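Home | Products | Newsroom | Investors | Careers | Contact

Bultano Brings Two-Armed Kitchen Assistants to Edside Canteen Sites

NATLOW, June 2018 – Bultano, a supplier of automation for commercial kitchens, has signed an agreement with the catering operator Edside to introduce two-armed mobile units at 2 staff canteens. The first site, at the Fragkou plant in Natlow, serves 400 meals per shift.

The units will take over clearing and restocking at the counter. Each unit has two arms with parallel grippers and is programmed in simulation before any work is done on site. Kitchen layouts are modeled with counters, walls and doors in place, and reach and clearance are checked for both arms. Motions that fail the clearance check are returned for revision.

Edside employs 46 people at the two sites. No positions will be cut under the agreement. Staff now assigned to clearing will move to food preparation and serving, and each shift will have one trained operator who starts the unit, sets its task list and stops it when the work area must be entered. Training takes 2 days and is paid at the normal rate. Lifting of full dish racks stays with kitchen staff during the first phase.

Shift schedules will be reissued before the units go into service. Breaks and start times do not change. Operators will record stoppages in a log kept at the serving counter, and Bultano will review the entries with the shift leads each month.

Simulation work for the Natlow site is in progress. Installation is planned for November, outside serving hours. The second site will follow after Edside has accepted the first.

Technical documentation, including the arm reach tables and the operator task sheet, is available on request from the Bultano press office in Natlow. 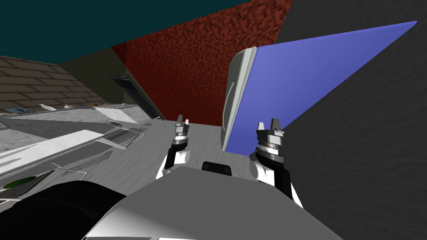
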